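# Why does metal feel cold?

Put one hand on a wooden table and the other on a metal spoon. The spoon feels colder. If both have been in the same room all night, though, they are at the same temperature. You can check this with a thermometer.

Your skin can't read temperature the way a thermometer does. What it notices is heat moving in or out of you. Your body is warmer than most rooms, so when you touch something, heat flows from your hand into it. If the heat leaves quickly, the thing feels cold. If it leaves slowly, the thing feels warmer.

Metal carries heat away very well. We call it a good conductor. Wood, wool and cork are poor conductors, and another word for them is insulators.
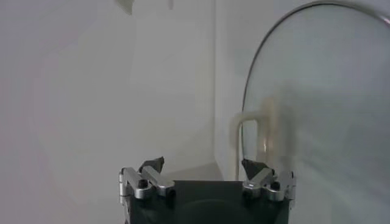

Different metals carry heat at different speeds. Copper is one of the quickest, and steel is a good deal slower. Aluminium comes in between, and it is also light, so people use it for saucepans, window frames and machine parts like the silvery bars with rounded ends in the photo. Touch bars like those in a cool room and they would feel chilly straight away.

## Try it at home

You will need a metal tray, a wooden chopping board and two ice cubes of the same size. Leave the tray and the board in the kitchen for 24 hours. Feel them both, then put an ice cube on each.

Which cube will melt first? Most people guess the one on the board, as the board feels warmer. Class 3 at Clerkham School tried it in July, and the cube on the tray won easily. The metal brought heat from the room to the ice much faster than the wood did.

## What about hot things?

It works the other way round too. On a sunny day the metal slide in Forngate park can feel far too hot, while the wooden bench beside it is fine to sit on. Heat is now moving from the slide into you, and the metal passes it along fast. Always test a slide with your hand before you sit on it.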